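Picking a countertop

We have been redoing the kitchen since January, and I have come to believe that countertops exist to test marriages. Ours is holding up, mostly because one of us has stopped expressing opinions.

It started at Brarden, a showroom out past the highway with 104 samples on one wall, each the size of a playing card. You are supposed to look at a playing card and imagine a kitchen. I looked at a playing card and imagined lunch.

We took home 2 of them and carried them around the house for a week, holding them up to cabinets, floors and at one point the dog. Both looked great next to the dog.

Then came the quote. Sellen, the outfit that does the cutting, wanted $2,262 for the short run by the stove, sink cutout extra. I asked what a kitchen counter without a sink cutout was for, and the man on the phone said some people like the option. We are still waiting on a price for the long side — I have been told to sit down when it comes.
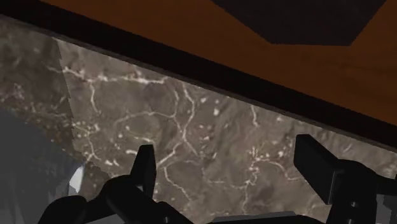

My own position, which I have held since the first visit, is that a counter should hide crumbs. White quartz shows everything, including toast you ate in a previous house. A brown marble with pale veins wandering all over it like cracks, and little white flecks scattered in between, could hide a whole English muffin. I made this case at dinner and was told that marble stains, that it etches if you so much as say the word lemon, and that hiding food is a strange thing to want from a surface.

So we are going back to Brarden with a tape measure and 26 inches of cabinet door in the trunk. I have promised to keep quiet until the second aisle.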